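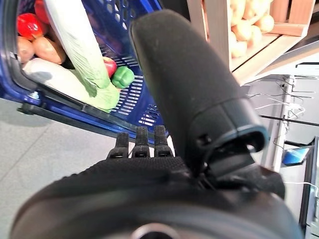

Grocery task, wrist view: basket and produce.

Unit 8: Showing, Not Telling

Your robot learns whatever you do at the controls, dithering included. Hesitate over a potato in 2 demonstrations and the policy will brood over potatoes until February. Close the fingers before you lift. Delete bad takes the same day.
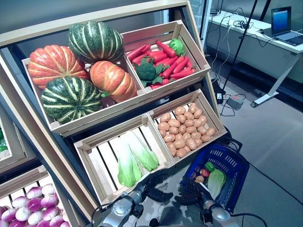
Lazarević objects that a few fumbles should stay in, so the policy sees a recovery. Fine: keep them, but label them.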